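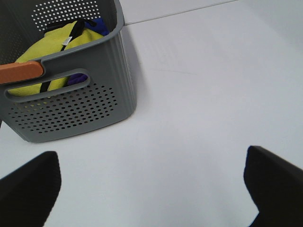
Part 2: Setting up your sorting table

Last updated 06/02/2020

If you've already measured your shelf in Part 1, you're ready for the fun bit. I do this whole section on one big clear table, and I'd really push you to do the same (the floor works too, but my knees vote no).

What you need

A basket with holes in the sides, for soft stuff. Mine is gray plastic with a hand-hold slot cut in the front.
A box with solid walls, for anything small or dusty.
A damp cloth and a dry one.
The Hinau shelf from Part 1, still empty.

1. Wipe the table and let it dry all the way. A pale tabletop shows every crumb, so you'll know when you're done!

2. Put the basket at one side and the box at the other, with open table in the middle. That middle part is your sorting space. Try hard not to park your coffee there – I fail at this every time.

3. Bring over one pile from the closet. One! I know it's tempting to carry the whole closet out in a single trip, but then you're stuck finishing it before dinner.

4. Pick out the soft things: towels, cloth bags, padded jackets, anything that squashes. Fold each one loosely and lay it in the basket. I don't bother with neat corners here. Puffy things spring back anyway, and a loose fold comes out of the basket easier than a tight roll.

Note: Look for straps before you let go of anything. A skinny black strap can find its way through a hand-hold slot, and then you grab the basket and yank half the load out with it. Tuck straps down along the inside wall or under the top layer.

5. Check tags as you go. If there's a care tag you can still read, leave it on and turn it toward the top. If it itches you and you've been meaning to snip it since November, now's your chance.

6. Stop filling when the pile gets up to the rim. It'll look like there's room for one more thing. There isn't, at least if you want the basket to slide onto the lower Hinau shelf, where I have 176 mm of clearance and not a hair more.

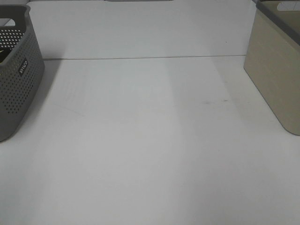

Basket on the left, solid box on the right, sorting space between them.

7. Now the hard things. Chargers, clips, sewing bits and so on go in the solid box. Small pieces poke out of a perforated basket or drop straight through, and you'll be finding them under the couch for weeks.

8. Lift each container with both hands and give it a gentle shake. If something slides or rattles, repack that corner.

Caution: Don't carry a full basket by one handle. The plastic flexes, the load tips, and you get to start over at step 4. Ask me how I know.

9. Slide the basket onto the lower shelf and the box onto the upper one. My shelf is 695 mm wide, so there's a gap left over, and I use it for the folded Dai blanket that never fits anywhere else.

Note: If you have the older Drustent brackets, check the screws again once everything is loaded. Mine needed another quarter turn the next morning.

Changing things around later

I redo the basket every couple of months, usually when the weather turns and the jackets trade places with the beach towels. Empty it completely, rinse it in the tub, and let it drain upside down. The little holes hang on to lint, and an old soft toothbrush gets it out pretty fast. Dry it well before anything goes back in.

For the labels, including the Tinda stick-on kind that peel off without leaving goo, go on to Part 3.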